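Support Modent Products Manuals Downloads Contact

Manuals > Party and Display > Inflators > Modent Twin > Section 4

4. Inflating and Tying Balloons
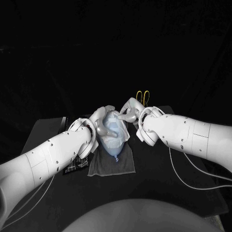
Read Section 2 (Electrical Safety) and Section 3 (Assembly) before you start. This section covers latex balloons filled with air. For foil balloons, go to Section 5. The Modent Twin is not made for helium, air beds, tires or pool toys.

4.1 Before you begin

1. Set the inflator on a flat, hard surface at least 12 inches from any wall. Do not set it on carpet or a tablecloth. The air intake is on the underside and soft material will block it.

2. Check that the power switch is in the O position and plug the cord directly into a wall outlet. If you must use an extension cord, see Section 2.4 for the correct type.

3. Push the nozzles onto the two outlets and turn each one clockwise until it clicks. Use the short nozzles for round balloons and the long nozzles for narrow-neck balloons.

4. Bring the balloons to room temperature. Balloons that have been stored in a cold garage or car need an hour indoors. Room temperature should be 70 degrees F or close to it.

CAUTION: Uninflated or broken balloons are a choking hazard for children under eight. Keep them out of reach and throw away broken pieces at once.

4.2 Setting the size

The size dial sets the length of the air burst. It does not change the air pressure. Balloons from different makers will come out at slightly different sizes on the same setting, so test each new bag.

1. Turn the mode switch to TIMED.

2. Set the dial to 3 for a first test.

3. Stretch the neck of a balloon over the nozzle, about one inch down, and press the nozzle once. The motor runs and stops by itself.

4. Measure the balloon at its widest point. A cardboard box with a round hole cut in it makes a good gauge.

5. Turn the dial up or down one mark and repeat with a new balloon until the size is right. Write the setting on the bag.

Note: Do not fill to the full size printed on the bag. An 11-inch balloon lasts longer at 10 inches. If the balloon is pear shaped, it is too full. Let out air until the sides are round.

4.3 Filling

1. Fit a balloon on each nozzle. You can run one side alone; the other outlet stays closed until pressed.

2. Press and release. Hold the neck lightly while the balloon fills.

3. Pinch the neck closed between thumb and finger before you pull the balloon off.

4. After 100 balloons, switch off and let the motor rest for 15 minutes.

CAUTION: If the housing is too warm to keep your hand on, or you smell hot plastic, switch off and unplug. Do not restart until the unit is cool.

4.4 Tying

1. Stretch the neck and wrap it once around two fingers.

2. Push the end through the gap between your fingers and pull it snug against the balloon.

3. For garlands, tie balloons in pairs by crossing the two necks and knotting them together. Two pairs twisted at the middle make a cluster of four.

Tistadwood tying tool (part 266, sold separately): hook the neck over the post, wrap it once, slide the end into the slot and lift off. Left-handed users should wrap in the opposite direction.

4.5 Storing filled balloons

Keep filled balloons out of direct sun and away from heaters, rough ceilings and light bulbs. Large clear bags are useful for moving them. Latex turns cloudy after several hours in air, more quickly outdoors. This is normal. For outdoor displays, fill on the same day.

4.6 After use

1. Switch off, unplug and let the unit cool.

2. Remove the nozzles and wipe them with a dry cloth. Powder from the balloons builds up inside the long nozzles first.

3. Check the intake filter. Replace it after 2000 balloons or when it looks gray.

Section revised 13/08/2025. Checked by Hongmei Qin.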